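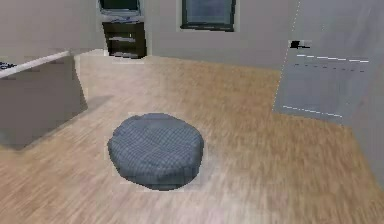
Gray floor cushion, wood floor, in the simulator. Render: the Galance room.

EQUIPMENT MONEY - where we are

Quick one before the January order goes in. Sim first, hardware second, same as we said in the fall. The room scene is good enough to plan against now, so please stop asking for a second real room. It's not in the budget and it won't be.

What we have to spend: 634 per month on compute, up from 614. The extra goes on storage, already gone basically. Anyone running long navigation jobs, book them after 6 pm when the queue is short.

Mobile base. Two quotes in, Zitberg and Hurkari. Zitberg is cheaper up front but the service plan is extra and the spare battery is extra and so is the charger dock, so read all of it before you get excited. Hurkari comes with the dock, delivery is 23 weeks. That's a long time. Catinca Vasiliu is asking both of them about a loaner unit, no answer yet from Zitberg.

What we need from the sim people before we sign anything:

Turning room between the counter and the partition, with the real footprint of each base
Whether a low soft thing like the cushion gets picked up as an obstacle, or the planner tries to drive over it - this decides if we pay for the lower sensor
Run times at the current render quality. The floor is still smeary, yes, we know, the better textures cost money too

If the lower sensor is needed it comes out of the travel line. Sorry. Only place left to take it from.

Arms: not this round. The Ilie arm everybody liked at the demo is off the list untill the base is paid for. We can mount one later, both bases have the bolt pattern (check this on the Hurkari, the drawing was hard to read).

Still open - insurance, and who signs for delivery at the loading door. Also floor tape, 5 rolls, somebody just buy it and send me the reciept.

Comments on the quotes go to Catinca, not to me, I'm only typing this up. Spreadsheet is in the usual folder, second tab, first tab is last year's.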